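Atent bin-clearing kit: 13 weeks in, my impressions
Forum > Workcell Hardware > Kits and Add-ons

palletjack_em
Apr 22, 2025
OK, I promised a write-up once ours had some miles on it. We ordered the Atent kit in December (arm, gripper, software license, one day of setup by phone) and it has been moving packed parts out of a bin pretty much every working day. I love this thing! Install was two days for us, mostly because I insisted on running my own cables. The teaching screen is the best part — you drag the waypoints, hit save, and go. My coworker Halvard Holmgren had never touched an arm before and had his own routine running by lunch.

Gripes: the manual is thin on payload settings, and the default travel speed is timid. I run it at 81 percent and it's happy there.

gantry_goblin
Nice write-up. What are you comparing it with? We have the Prorora package and I'd put its gripper up against anything in this price range. Teaching it is a pain though, I'll give you that.

palletjack_em
Tried the Prorora at a demo day. Good gripper, agreed. The software made me want to go home.

sprocketSue
81 percent sounds quick to me. Are you seeing any swing on the boxier items? We run Sampaio fingers on ours and anything with a rounded bottom starts to wander if I push the speed.

palletjack_em
A little, on the long moves. Raising the acceleration ramp to 39 in the motion tab (bigger number is softer, don't ask me) cleaned up most of it. The short hops are fine either way.

gantry_goblin
I'm going to disagree on the speed. Every cell I've looked after paid for fast travel in dropped parts sooner or later. Slow it down over the table and save your time on the empty return.

palletjack_em
Fair, and the empty return is already at full speed. But I've been logging drops since the start and speed hasn't been the pattern for us. Bad grasps have. Anyway, you all wanted to see it working:

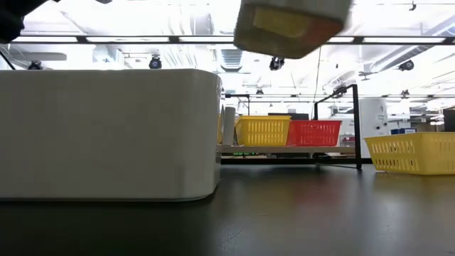 Mid-carry over the black table, white bin at left, yellow basket at right.

sprocketSue
Well, that's moving! The part is a smear. Do the slotted baskets give your vision any trouble? Ours hates them.

palletjack_em
It did at first. Emiliano Miranda at Clernness (they sold us the kit) had me redraw the pick region tighter and that fixed it. Took one call.

gantry_goblin
Still think you're going too fast. But a dealer who picks up the phone counts for a lot, so I may ask them for a quote on the software alone. Does it run other people's arms?

palletjack_em
Two other makes so far, according to Emiliano. I'd ask him which before you get your hopes up. And send me your ramp settings when you get a minute, I want to try your slow version on the heavy stuff.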